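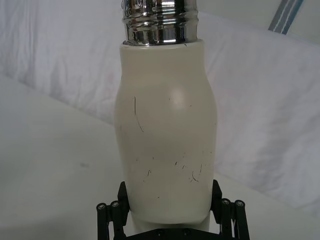
Posted by the Tritcombe bench crew in Checklists, August

Gripper Comparison Checklist, Two-Arm Table: Kinix and Dumix Fingers

We are partway through trying the Kinix finger set against the Dumix set on the same pair of arms, and I am having a great time with it. Same table, same bottle, same cup, same program on the Longo controller. The only thing that changes between runs is the fingers. Run this list before each session and again after every finger swap, and write your comments in as you go (short ones are fine, grumpy ones are fine).

Mark each item OK, FIX or STOP. A STOP means power to the arms goes off until it is cleared.

Section 1. Before power

1.1 Emergency stop within reach of whoever is driving, and tested.
Result: OK
Comment: Button latches and releases cleanly. We moved it to the front corner of the bench last session and I love it there.

1.2 Mounting brackets tight on both sides.
Result: OK
Comment: Checked by hand, then with the wrench. The left one took a tiny bit of a turn.

1.3 Linkage fasteners on both grippers seated, none backing out.
Result: OK
Comment: Put a paint pen line across each one after tightening. It makes the next check so much faster, you just look for a broken line.

1.4 Finger pads clean, no grit or coating flakes.
Result: FIX, then OK
Comment: Wiped with a lint-free cloth. Anything caught on the pads can mark the item and it also throws off the grip comparison, so please do this one properly.

1.5 Cables have slack through the full wrist turn.
Result: OK
Comment: Turn the wrist slowly by hand to both limits and watch the loop. If it goes tight anywhere, that's a STOP.

Section 2. Test items

2.1 Bottle empty, cap off and put away.
Result: OK
Comment: We keep the cap off for both finger sets so the weight and balance match.

2.2 Existing wear on the bottle noted before the run.
Result: OK
Comment: One thin dark scratch down the left side from the shoulder, and a scatter of small scuffs lower down on the front, above the fingers. Log anything new with the name of the finger set next to it. I really want this record to be good! If one set is harder on a painted finish, this is where we'll find out.

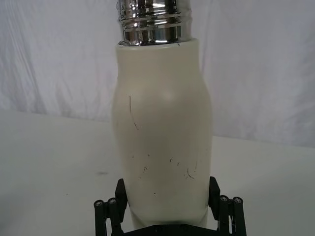 A low grip is the harder test for both sets, with the whole upper part of the bottle standing free above the pads, so that's the one we start with. Look for pads sitting flat against both sides. If one touches on its edge only, open up, re-center and close again before you log a result.

2.3 Cup free of cracks, standing upright at its start position.
Result: OK
Comment: Plastic cup gets the lower force setting. Do not carry the bottle setting over. Check the number on the controller screen out loud.

Section 3. Power on, arms idle

3.1 Indicator lights on both wrists lit.
Result: OK
Comment: Read the color off the card taped to the controller and write down what you see for each arm. The two sides don't have to match at idle.

3.2 Both grippers open fully and hold open.
Result: OK
Comment: Dumix opens with a lovely smooth motion. Kinix is quicker and has a little click at the end of travel. I've been listening for changes in that click and so far it's the same every time.

3.3 Force limit entered and saved.
Result: OK
Comment: Profile 4 for the bottle, profile 5 for the cup. The profile drops back to default after a restart, so this gets checked again after any power cycle.

3.4 Speed limit on, 700 setting or lower for the first pass.
Result: OK
Comment: Go up only after a clean pass with both arms.

3.5 Cycle counter read and written down.
Result: OK
Comment: Kinix pads get swapped at 3,000 closes. Dumix pads get the same limit to keep things fair.

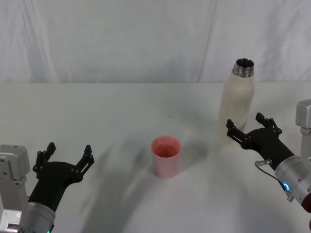 Section 4. First moves

4.1 Hands and sleeves clear of the table, and the driver says "moving."
Result: OK
Comment: Say it even when you're alone at the bench.

4.2 Arms approach one at a time.
Result: OK
Comment: Second arm waits until the first is back at its rest point. We can try both together once the Longo collision zones have been redrawn.

4.3 Fingers stop short of the item before closing.
Result: FIX
Comment: Right arm came in a touch close to the bottle with the Dumix set on. Offset adjusted and repeated, happy with it now. Recheck at the next swap.

4.4 Wrist camera view clear, with both pads visible.
Result: OK
Comment: Lens wiped. Being able to watch the contact from down there is my favorite part of the whole setup.

Still open: redraw the collision zones, order spare pads for both sets, recheck 4.3.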